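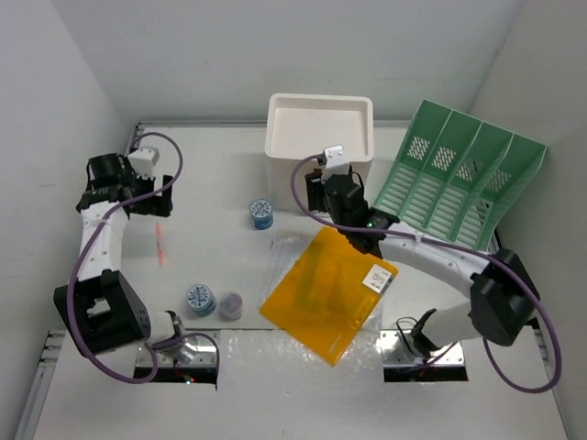 From: Yvette Chisholm
To: Zeltville allotments list
Date: 18 October 2022
Subject: Re: Water butts and the standpipe over winter

Valter Figueiredo wrote:
> Can someone tell me what is happening with the standpipe by the Campbell
> Road gate? Last year it was turned off with no warning and I had leeks
> and a row of young cabbages that still wanted watering in. I have also
> heard that we may be charged for water separately from next year. If so
> I would like to know before I pay my rent. And is it worth me buying a
> second water butt, or do they just crack in the frost?
>
> Valter, lower plots

Valter, and everyone else who has asked me the same thing at the gate,

The standpipe by the Campbell Road gate will go off after the first hard frost warning, the same as the one at the top. Océane Fraser has the key to the stopcock and she will put a note on the noticeboard the day before. I will send a message to this list as well. Last year the note went up but blew down, and the message went only to people on the old list, so I can see why you missed it. If you are not sure whether your neighbour gets these emails, please ask them.

Both taps come back on in April. Please don't try to turn them on yourself before then. The pipe on the lower side is only about a foot down in places and it split at the joint near the compost bays two winters ago. The repair has held, but I would not want to test it with water standing in it.

On the charge. There is no separate water charge planned for next year. What was talked about at the last meeting was whether to fit a meter to each half of the site, so that we could see where the water goes. We had a quote from Wotance for 2 meters and the fitting, and it came to more than we wanted to spend, so it has been left. Your rent letter will have one figure on it, as usual.

As for butts, I have had three on my plot for years and lost one, and that was my own fault for leaving it full to the brim with the lid clipped down. Let it down by a third or so before the cold weather and leave the lid loose. The tap is the weak point. Wrap it in an old sock and a carrier bag, or take it out altogether and put the plug in. A 100 litre one will fill off a small shed roof in a couple of wet days, and by the time the seedlings go in you will be glad of it. If you have the room, stand it on slabs and not on bricks. Mine went over on bricks.

Colton Kowalchuk has a quantity of guttering left from his shed, brown, mostly in short lengths, with some brackets. He says anyone can have it if they collect it. It is under the blue sheet behind plot 5. He has no downpipe, but the Omness shop sells the flexible sort by the metre and it does the job well enough.

Other bits while I am writing:

The bonfire rule has not changed. Dry material only, and not before dusk. There was a complaint from the houses at the back about smoke and I would rather not have another one.

Solange Lavoie is putting in the seed order soon. If you want to be in on it, send her your list directly and not to me. She needs the catalogue number as well as the name, as there were mix-ups with the broad beans last time.

Someone has left a good pair of secateurs in the communal shed, red handles, on the shelf by the window. I have not moved them.

The padlock on the main gate is stiff again - lift it as you turn the key and it goes. I have some oil and will see to it when I am next up.

Valter, if you still want to water the leeks in, I would do it this week while the tap is on. The cabbages will look after themselves.

Yvette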